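News > Media Releases > Clarkia Tableware

Clarkia takes the fuss out of laying the table

FLARKBRIDGE, Jul 24, 2021. I've eaten off my lap for most of my adult life, so I never expected to be the one writing to you about placemats! But here we are, and I'm properly chuffed to share Clarkia, our new everyday table range from Femach.
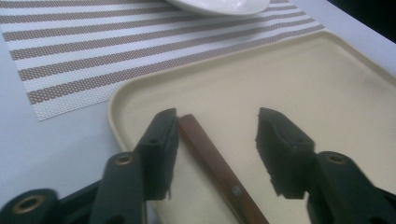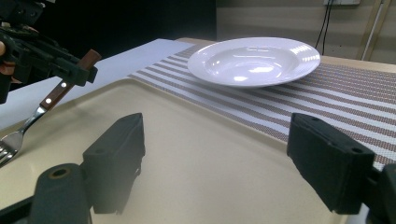

A cream or beige tray and a striped woven mat, the start of a Clarkia table.

What's in the range

We began with the tray, because at my place everything travels to the table in one go (or it gets left beside the kettle and I'm up and down all through tea). It has rounded corners and a raised rim, and it's a plain, quiet colour that won't argue with your favourite plates. The woven mats bring the stripes. I wanted something a bit cheerful under a bowl of pasta, and I'm still very fond of them.

Wooden-handled cutlery suits the lot beautifully, so dig out whatever you've got in the drawer.

Where to find it

Clarkia goes on sale at the Nolte homewares shop in Flarkbridge, with 7 pieces to start and 2 more colours of mat coming in January. You can buy the tray or a mat by itself, no need to take a whole set home.

Come in and have a feel of the weave, and bring a plate from home if you'd like to try it on the stripes. We'd love to see you!

Media enquiries: Femach, Flarkbridge

7 shares | 2 comments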